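Suche im Listenarchiv Suchbegriff eingeben Los

Mi., 11. Juli
von Riku Nakajima

Betreff: Re: Re: Zweiter Arm, Greifer, Budget bis Jahresende

Hallo zusammen,

kurz zwischen zwei Terminen, deshalb nur Stichpunkte. Erst mal der Teil der Mail von letzter Woche, auf den ich antworte:

> wir müssten bald wissen, ob die Küchenzelle noch dieses Jahr
> angeschafft wird oder ins Budget ab Februar rutscht. Callow
> hält den Preis nicht ewig. Und braucht ihr wirklich gleich 2 Arme?
> Bitte auch mal auflisten, was an Kleinkram dazukommt, das
> fehlt in der Tabelle komplett.

Zu den Armen: nein, einer reicht fürs Erste. Der zweite war drin, weil Sakel ihn im Paket angeboten hat. Kann raus, Paketrabatt ist dann halt weg.

Vor der Bestellung will ich das Layout in der Simulation fertig haben. Da stehen Mikrowelle, Abtropfgestell, Waage und Schüssel schon auf der Arbeitsfläche, der Arm kommt von rechts. Greifer über der Schüssel mit dem verpackten Teil drin, das ist die Aufgabe die wir Tolentino versprochen haben. Links neben der Mikrowelle noch die Flasche, und davor das Weinglas, das macht mir beim Anfahren am meisten Sorgen. Wenn wir hier noch was umstellen, kostet es nix. Nach dem Verschrauben schon.

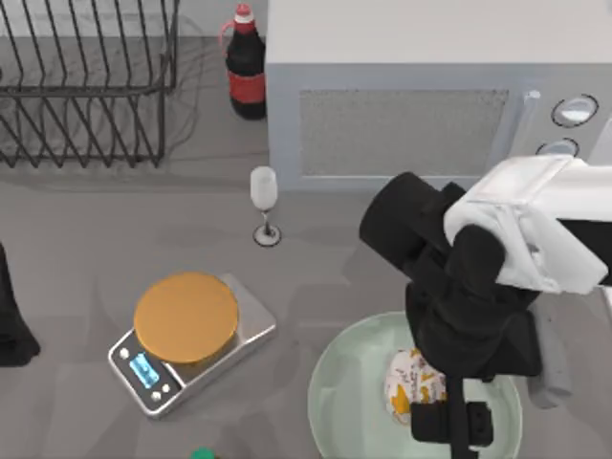 1. Was jetzt bestellt werden soll

- Greiferfinger, Satz Ersatz dazu: 1.388 Euro, Angebot von Drestent liegt vor
- Grundplatte und Verschraubung: über 3.000 Euro, genauer weiß ichs erst wenn die Maße fest sind
- Arm: Angebot Callow, ohne zweites Gerät, muss neu gerechnet werden. Frag ich heute an

2. Was warten kann

- Kraftsensor. Schön, aber nicht für die erste Aufgabe
- Wartungsvertrag Sakel, entfällt warscheinlich sowieso
- Schulung, erst wenn die Zelle steht

3. Kleinkram

Küchenwaage, Schüsseln, Gestell, Gläser. Gläser bitte 6 Stück, davon geht mir sicher was kaputt. Mikrowelle eine normale mit Drehknöpfen und Griff an der Tür, so wie im Layout, bitte keine mit Touchfeld. Läuft alles über Verbrauchsmaterial, also nicht in den Investitionsantrag reinschreiben, sonst kommt der wieder zurück.

Lieferzeit: bei Callow steht "auf Anfrage", das heißt nix Gutes. Wenn die Rechnung erst im Februar kommt, welches Jahr zählt dann, Bestellung oder Rechnung? Das müsste bitte jemand aus der Verwaltung beantworten, davon hängt die halbe Tabelle ab.

Einwände zum Layout bitte direkt an mich und nicht an die ganze Liste, dann geht die Anfrage an die Werkstatt raus.

Muss los. Tabelle kommt heute abend nochmal korrigiert, die alte bitte nicht mehr weiterleiten.

Gruß
Riku

Kontakt zur Listenverwaltung | © Listenarchiv | Nach oben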